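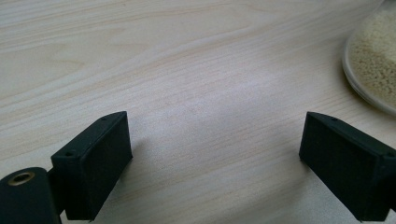
Section 4. Attaching the Top to the Frame

Read this section through before you start. You will need the hex key from the hardware bag, a tape measure, a pencil and a second person for step 6. The Solís desk frame accepts tops from Maton and most other makers, as long as the underside is flat.

1. Lay a blanket on the floor and place the top on it, underside facing up.

2. Measure the long edges and mark the center of each one in pencil. Join the two marks with a light line.

3. Set the frame upside down on the top. Line up the notch in each crossbar with the pencil line.

4. Check the overhang at the left and right ends. The two should match. If they don't, loosen the crossbar bolts, slide the side brackets and tighten again.

5. Drive the 10 wood screws through the bracket holes. Start all of them by hand before tightening any.

CAUTION: Do not use an impact driver. The screws can strip the holes or come through the top.

Note: If your top came with holes already drilled, they may not match the brackets. Leave them empty and drill new pilot holes 3 mm wide. Wrap tape around the bit to mark the depth.

6. With one person at each end, turn the desk onto its feet. Lift by the frame. Never lift by the top.

WARNING: Keep the power cord unplugged until the desk is upright and the control box is mounted (Section 5).

7. Adjust the feet until the desk stops rocking. On thick carpet this may take a few tries -- let the desk settle overnight and check it again.

Solid wood tops move a little with the seasons. The slotted holes in the side brackets allow for this, so leave those screws snug but not fully tight. Check them again in January, or whenever the heating has been on for a few weeks.

If a bracket is missing or bent, contact Bestance parts support and give the frame number printed inside the left leg.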